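Weekend sewing course in Stokau: we look for participants

The textile workshop Bretier in Stokau invites people who like to work with their hands to a course on mending and simple sewing. The course begins in March and goes over five Saturdays. There are still places free, and you do not need to have any experience with a sewing machine.

We start with the very basic things: how to thread a needle, how to close a small hole, how to sew a button so that it stays. Later each participant makes one bag and repairs two pieces of clothing from home. Please bring clothes which you really wear — old curtains are also welcome, but not for the first day.

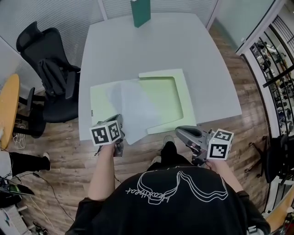 *Photo: Bretier workshop archive, Stokau*

The fee is 40 euros for the whole course. It includes thread, needles, pins and the use of our machines. Fabric for the bag you can bring yourself or buy from us by the metre. People without work and students pay half, please write this in your message.

We meet at ten o'clock and finish at one, with a short pause for tea. The workshop is on the ground floor and the entrance has no steps. The bus from Peltmont stops at the corner, but on Saturdays it comes only every two hours, so please look at the timetable before.

Who can take part:

- adults and young people from 16 years
- people who can come on at least four of the five days
- people who understand simple English or are coming with a friend who can translate

To apply, send us a few lines about yourself and what you would like to repair. Write also if you are left-handed, we have to order the right scissors. You can leave your letter in the box at our door or give it at the counter during opening hours. We answer every letter, also when the course is full — then we put you on the list for the next one.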